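Kitchen and Counter Chores: Progress Report to the Skondosley Fund, Second Period

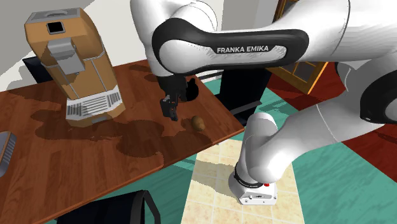 Household Tasks Group, Irel Institute — report prepared by Revathi Subramaniam with Pirmin Stöckli

You asked us, when the grant was renewed, for a plain account of whether machines can do household chores yet. The short version is that they can do several of them in simulation, a few of them in our test kitchen, and none of them at a speed that would let a hungry person keep their temper. The longer version follows. It has some good news in it, most of it on the second page.

What we said we would do

The renewal letter listed four pieces of work for this period: build up the simulated kitchens, train and test pick-and-place on small food items and tableware, carry the best of it over to the physical arm, and start on the shop-counter tasks with our retail partner, Krishnan. The first two are done. The third is partly done. The fourth began in March and has so far consisted mainly of learning how a shop counter differs from a kitchen one, a subject on which the staff at Krishnan turned out to hold strong views.

The simulated kitchens

Most of our arm's working life is spent in rooms that do not exist. We run a Franka arm beside a table with a coffee machine at the back of it, chairs where chairs inconveniently are, and something small on the wood to be picked up. Gangadharan Varghese, who builds these rooms, varies the table finish, the floor and the furniture, and takes visible pleasure in the uglier combinations. The heavily blotched tabletop is one of his. He argues that a system trained only on clean pale surfaces has been trained for a furniture catalog, and the results have been on his side: policies that learned on the plain tables lost their nerve when they met a dark stain, and several tried to pick the stain up.

Shadows have been the other trouble. An arm reaching over a table throws a large dark shape onto it, and the shape moves whenever the arm does. Early versions treated their own shadow as an obstacle and steered politely around it, which took them away from the thing they had been sent to fetch. Lighting is now varied from one episode to the next, and the politeness has mostly gone.

We ran 3,000 episodes of the small-object task this period. The arm had to find a single item, close two fingers on it, lift it clear and put it down in a marked area. It finished the job in 1,240 of them.

We know how that looks. It is well under half, and a child of three would be insulted by the comparison. Two things should be said for it. The count includes every episode from the first week of training onward, when success was largely a matter of luck, because the agreement with you says all episodes and we took it at its word. And the task gets harder as the arm improves: items move closer to the table edge, or closer to the coffee machine, where the approach is tighter. A version of this report with only the flattering weeks in it could be written in an afternoon. Revathi has declined to write it.

The failures, sorted

Soledad Herrero went through a batch of 359 failed episodes by hand and put each one in a category. She has asked us to record that she would not like to do it again. Her findings have changed our plans more than anything else in this period, so they get some space.

The most common failure was a grasp that closed a little too high on a rounded object. The fingers come down, meet the upper curve, and squeeze. What a lumpy oval does when squeezed above its middle is leave. In the simulator it leaves with surprising energy. We had assumed that these items were rolling away before contact, and had spent part of the winter improving the approach, which was fine already. The work should have gone into the last inch of the descent, and now it does.

Next came hesitation. The arm arrives in a perfectly good position above the item and stays there, making tiny corrections, until the clock runs out. Soledad labeled this category "thinking about it." Pirmin has since renamed it in the database and everyone goes on using her label.

After that the categories get smaller and stranger. There were collisions with the coffee machine, nearly all of them with the spout, which sticks out from the body far enough to catch a careless wrist. There were episodes in which the item was lifted correctly and then put down outside the marked area by the width of a finger, a standard of tidiness that several members of the group do not meet at home. A handful had no explanation, and are listed under that heading.

The physical arm

Transfer to the real test kitchen started later than planned. The wrist camera mount from Surnell arrived with the wrong bolt pattern, the replacement arrived with the right bolt pattern and the wrong camera, and we lost several weeks to correspondence. Surnell has been courteous throughout and has credited us for the first mount, so there is no effect on the budget.

Once running, the physical arm did better than we had feared on firm, dry items and worse than we had hoped on everything else. Potatoes are fine. Lemons are fine. A peeled potato is a different animal, and an egg is a negotiation we are not yet ready to open. Cups are reliable when the handle faces the arm and a matter of temperament when it does not. We have stopped attempting the dishcloth until the next period. It has no shape to speak of and acquires new ones when touched.

Speed remains poor. Clearing a small breakfast table takes the arm long enough that Kumaresan Salian, who supervises the physical tests, has taken to doing his reading during them. He keeps one hand near the stop button and turns pages with the other. For safety reasons we are not going to raise the speed limit this year, and anyone who has stood beside the arm while it reconsiders a cup will agree with us.

The shop counter

Krishnan has let us study two counters, one that sells hot drinks and one that handles returns. We went in expecting the drinks counter to be the easier of the two. The movements are repetitive, the equipment stays where it is, and a coffee machine is a large, cooperative object compared with most of what we deal with. What we had left out was the people. Staff reach across each other all day without looking, and manage it by a kind of continuous small apology that we have no idea how to program. An arm that stops every time a person comes near would spend a morning shift standing still.

The returns counter may be the better starting point. Items come over one at a time, nobody minds a short wait, and the job of moving a thing from the counter to the correct bin is close to what the arm already practices. The difficulty is that the thing could be anything the store sells. The manager offered us a list of the past season's returns, and it is the most useful document we have received this year. Gangadharan is adding the common shapes to the simulated rooms now.

We would like to be clear with you that no machine of ours has yet worked in either place. We have watched, taken notes and bought a good deal of coffee, the last of which has not been charged to the grant.

So, can they do chores yet?

One at a time, on a table, with a person nearby, sometimes. A household chore is seldom one thing, though. Setting down a potato is a motion; making supper is a long string of motions in which any one can spoil the rest, and our success rates multiply in the wrong direction. If each step works four times out of five, a ten-step job will finish about as often as our office printer does. We would need each step to be very nearly dull before the string holds together, and we are some way from dull.

What has improved is that we can say why a given attempt failed, usually on the same day. At the start of the grant we could say only that it had.

Changes to the plan

We propose three changes for the next period and would be grateful for your agreement in writing.

The dishcloth and other soft goods would move to the end of the schedule. Soft objects need a different approach from the one we have, and probably different fingers.

The drinks counter would become an observation-only study, with the physical trial moved to the returns counter. Krishnan has agreed to this in principle and would like the trial held outside the holiday season, a request we were relieved to receive.

Part of the travel line, which we have underspent, would go to a second part-time person to label failures. Soledad's work showed what this is worth. It also showed what it does to a person who has to do it alone.

Money and staffing

Spending is within the approved total. Equipment is slightly over, owing to a replacement set of gripper fingers after an encounter with a cast-iron pan, and travel is under by more than enough to cover it. Staffing is unchanged apart from Pirmin, who has moved from half time to full time now that his teaching has ended.

A visit

You are welcome to come and see the test kitchen at any point. Mornings are best, before ten, when the light through the window is even and the arm is at its most confident. Please let Kumaresan know ahead of time so that he can book the room next door, and please wear closed shoes. The detailed tables, Soledad's category sheet and the revised schedule will follow separately once Revathi has finished checking the column totals.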